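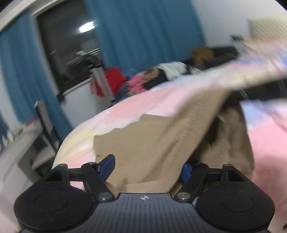

Brown fabric laid across pastel bedding, with blue curtains at the window.

# Clornine Bedroom Linens

Welcome, and thank you for stopping by! Clornine is a collection of pictures of cloth in bedrooms – blankets, throws, sheets and the odd large piece that we never did find a proper name for – spread out, folded over or bunched up on beds the way they are in any home.

## What's in it

There are 1086 pictures from 38 bedrooms, sorted into folders by room. Each picture has one line of notes in `notes.csv` giving the main color of the cloth, what it is lying on, and whether it is flat, partly folded or heaped. "Partly folded" is by far the messiest label. We used it any time one part lay smooth and another part rose into a fold, and I'll admit we went back and forth on plenty of them.

Fabric type is left blank unless whoever lived in the room told us. Brown and tan cloth is hard to judge by eye, so please don't read too much into the color column either – evening light does funny things to it.

## Folders

- `flanetti/` – 20 rooms, mostly patterned or pale bedding
- `lagos/` – the other 18, with more curtains and more dark windows
- `notes.csv` – the notes for both

Blurry pictures have been kept. If you want only the crisp ones, filter on the `sharp` column, which we added in May.

## Changes

Jun 25, 2021: fixed 40 rows where "throw" and "blanket" had been swapped.

## Comments

**emo_linens:** Love the folder layout. Will pillowcases get their own label?

**tuckedin:** The swapped rows are fine now, thank you! `sharp` is still empty for one Lagos room.

**emo_linens:** Same for me, second room in the list.

Contact: use the project message form | © 2021 Clornine | Back to top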